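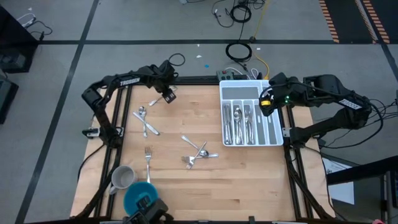 Perguntas frequentes - Flolska, camada de planejamento para dois braços
Última revisão: May 28, 2018

O que é o Flolska?
É um planejador de movimento com um módulo de percepção acoplado. Recebe poses de objetos, devolve trajetórias para dois braços que dividem a mesma mesa. Quem chegou aqui pelo folheto do Drirneck procurando "manipulação autônoma completa" vai se decepcionar, e é melhor que seja logo.

Ele resolve a separação de talheres?
Em parte. Com peças isoladas sobre a mesa, o resultado é aceitável. Com peças encostadas umas nas outras, eu não assinaria embaixo. O Akihiko Miyazaki é mais otimista e mantém a opinião dele nas notas de versão.

Por que a percepção erra tanto com metal?
Reflexo, perfil baixo e formas parecidas. O segmentador trata duas peças sobrepostas como um objeto só com frequência suficiente para incomodar. Na mesa de talheres, um garfo cruzado com uma faca já serve de teste, e o grupo de colheres com um garfo no meio é pior: as peças se sobrepõem e a pose estimada pode pertencer a uma peça que não existe. A opção split_overlaps ajuda um pouco. Vem desligada de fábrica e custa tempo de ciclo.

Vi uma taxa de acerto alta numa apresentação. Posso confiar?
Pergunte quantas tentativas e com que arranjo inicial. O número que circulou em julho saiu de 29 tentativas com as peças todas separadas. Nossa bateria interna usa 400 arranjos sorteados, e só publicamos o resultado com os arranjos difíceis incluídos.
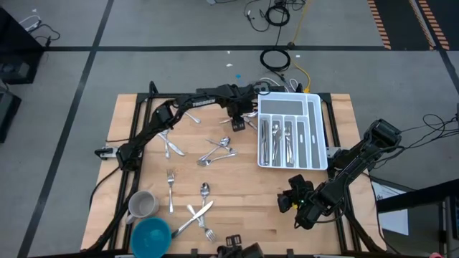
Como o planejador evita colisão entre os braços?
Cada braço reserva um volume no espaço e no tempo, e o outro planeja em volta dele. Funciona bem quando as tarefas ficam em lados opostos. O caso chato é o da bandeja: ela fica no fundo, à direita, e o braço esquerdo precisa atravessar a parte de trás da mesa para chegar perto dela, com a garra apontada para baixo. Se o braço direito também quiser depositar algo ali, um dos dois espera. Já vimos espera mútua - os dois parados, cada um aguardando a reserva do outro. O tempo limite padrão é de 60 segundos, exagerado na minha opinião. Reduza em arm_wait_timeout.

Preciso cadastrar a bandeja e os outros objetos à mão?
A bandeja, sim: dimensões, divisórias e qual tipo de peça vai em cada compartimento. Canecas e tigelas podem entrar como obstáculos genéricos. O detector automático de compartimentos do Zandau existe, mas confunde divisória com sombra e não recomendo.

O simulador basta para validar uma mudança?
Não. O contato entre duas peças finas no simulador é uma ficção educada. Use-o para achar erros de cinemática e de reserva, depois rode no equipamento.

Dá para trocar o planejador por uma política aprendida?
Dá, a interface Okafor aceita as 2 coisas. Darnell Achterberg mantém esse ramo. Peça a ele os registros das falhas junto com os vídeos.

Onde relato um erro?
No rastreador do projeto, com o registro completo e a versão do arquivo de calibração. Relatos que dizem só "não pegou o garfo" são fechados sem resposta.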